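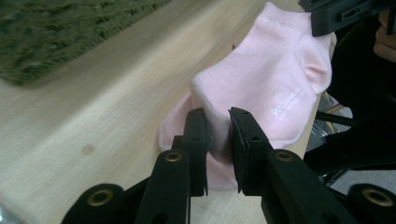 Re: [hand-tools] Anyone tried the Riquelme hand-held gripper?
Saturday, June 25, 2022

> We're thinking of getting a pair of the Riquelme hand-held grippers for
> collecting folding demonstrations, mostly laundry. The price is fine for
> us. What worries me is soft stuff. Our old Brullon grippers were lovely on
> blocks and cups and hopeless on anything knitted. Has anyone used the
> Riquelme ones on cloth for more than an afternoon? And are the linkages
> as wobbly as people say?

Yes! We've had two of them since February and I've been meaning to write something up, so thank you for the push.

Cloth is where I like them best. Socks are our standard test because they're small, they bunch up and they never lie the same way twice, and so far we have 477 sock demonstrations recorded with the Riquelme pair. I threw out 331 from the first few weeks, but that was me learning to hold the thing and no fault of the tool (I kept squeezing before the fingers were low enough, so I'd get a pinch of air and a very confident wrist movement). The flat pads take hold of a narrow fold of knit and keep it, and you can feel through the handle when you've got one layer and when you've got two. I never had that with the Brullon.

Thin ankle socks are the fiddliest. Come in low over the toe, close slowly, and lift only once the fabric has gone tight between the pads. Thick walking socks are easy by comparison, and tea towels are a joy.

On the wobble: ours had a little side play at the pivots out of the box. We nipped the screws up on day one and again after a month, and I haven't touched them since. Do check both sides, as the left finger on our second unit was looser than the right.

Things I'd grumble about:

The pads pick up lint. Wipe them with a damp cloth every session or the grip goes off.

Heavy after an hour. My forearm knows all about it — we swap hands or swap people.

The Gridov software that comes with it is fine for recording and rather slow for sorting. We export everything and sort it with Medel, which coped with our whole lot of 3,166 clips without a fuss.

No spare pads in the box. Order a set at the same time, as ours took ages to arrive.

If you mainly do rigid objects I'd keep the Brullons, they're quicker to open and close. For laundry I'd go for the Riquelme pair without much agonising. Happy to send our screw settings and a few sock recordings off-list if you'd like to see what the data looks like before you spend anything. What sort of table are you working on, by the way? We found a bare one much easier than a padded one for getting under a hem.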